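Makum Workshop Newsletter

Bench Notes: Arm Cell, Stage 3

May 19, 2020

The PC teardown cell in the Makum shared workshop has moved from motion tests to work on real machines. This item covers the controller rebuild, the fixture changes and the settings now in use, for members who plan to book the cell or copy parts of it.

Task

The cell is meant to take desktop towers apart in a fixed order: memory, loose cables, expansion covers, drives, power supply. The side panel comes off by hand before the case goes to the arm. Screws are out of scope for this stage. The donor towers came from Hendricks, who cleared out an office in December and let us have 13 of them. They are not all the same model, and that has driven most of the design decisions below.

Controller

The old controller ran the planner and the vision code on one machine and missed its timing whenever the vision code loaded a new model. The two jobs now run on separate computers on a wired link. The arm computer does nothing except motion and safety checks. The vision computer sends a target pose and a confidence score, and the arm computer rejects any target below the threshold in the job file.

Poses are given in the case frame, with the origin at the rear corner nearest the power supply. Earlier job files used the bench frame. They will load without an error and send the arm to the wrong place, so convert them first. The script is in the Cludmont folder on the shop server, along with a short readme.

Fixtures

Cases were shifting during connector pulls. A cable connector with a latch needs a fair amount of side load before it lets go, and a steel case on a smooth bench slides before the latch does. Clamps fixed this but blocked the approach on two sides. The present method is a ribbed metal surface under the case with low stops at two corners. Slip over a full pull cycle is now below what the vision code can measure.

Printed fixtures should be made solid at the corners. The first set was printed hollow to save filament and cracked at the screw holes.

Gripping

Flat cables and round cable bundles need different approaches. For a bundle, the fingers close on the connector body and never on the wires. For a drive data cable, the approach is straight along the connector axis, with a short dwell before the pull. Memory is still the weak point. The clips at both ends have to be open before the module can lift, and the fingers are wide for the gap between adjacent slots. A narrower fingertip is being drawn up.

Force limits are set per step in the job file. Please do not raise the global limit to get past a stuck part. Stop the job, free the part by hand and log the step number.

Logging

The cell has logged 1,873 grip attempts since the controller change. The log rotates at 3,000 entries, and older entries are overwritten. Copy out anything you want to keep. Each entry holds the job name, step, commanded pose, reported pose, peak force and a pass or fail mark entered by the operator. Entries with no mark are left out of the weekly plots.
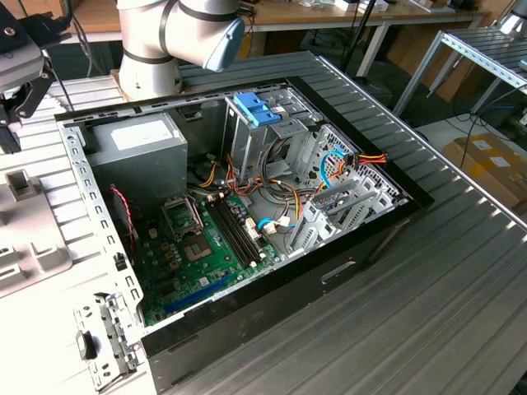 Makum Workshop
Bench Editor, Automation Group

Cases go on the bench on their side with the interior facing up. This gives the arm a top-down approach to the board, the drive cage and the power supply without turning the case partway through. Cable bundles that cross the middle of the case are the main obstruction, and the job order should clear them before anything underneath is attempted.

Blue parts on a blue cable confuse the color filter. Plastic drive latches and SATA cables are often close in shade, and the vision code has merged the two into one object on several towers. Until the filter is replaced, use the shape mask for any step near the drive cage. It is slower but gives a usable target.

Remove any loose bracket from the work area before starting a job. The collision model includes the case and the fixtures and has no knowledge of small parts left next to them.

Next stage

The Serkimcombe tool changer is on order. It will need a new mounting plate and a fresh tool offset, and the cell will be closed to bookings while that is done. Booking requests for the current setup go through the usual form. List the case model if you know it, and attach your job file.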